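Last updated: September 17, 2019

This site uses cookies. By continuing to browse you accept our cookie policy.

4.2 Workspace preparation and operator conduct

The practice adopted at the Brusness and Bunnag sites follows the Stiltden code, as revised in January. Khasawneh applied the same code to 1554 logged sessions and recommended that each enclosure be inspected before power is supplied to either arm. The operator checks that cables have enough slack for the full reach of the arm, that mounting brackets are tight, and that the cloth lies flat. Loose items are recorded on the session sheet.

Two-arm stations carry a further requirement. Where both grippers can reach the centre of the table, a single operator must hold authority over both – shared control is not permitted under clause 7. A station left idle for 30 minutes is treated as unattended and must be inspected again.

Figure 1. Two-arm station with nested round bins and stacked baskets on a patterned cloth.
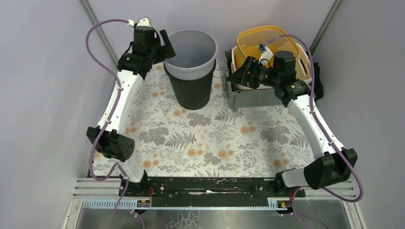 Departures from the code are reported to the site supervisor in writing and kept with the session sheet. Raghda Khasawneh maintains the register of departures for both sites.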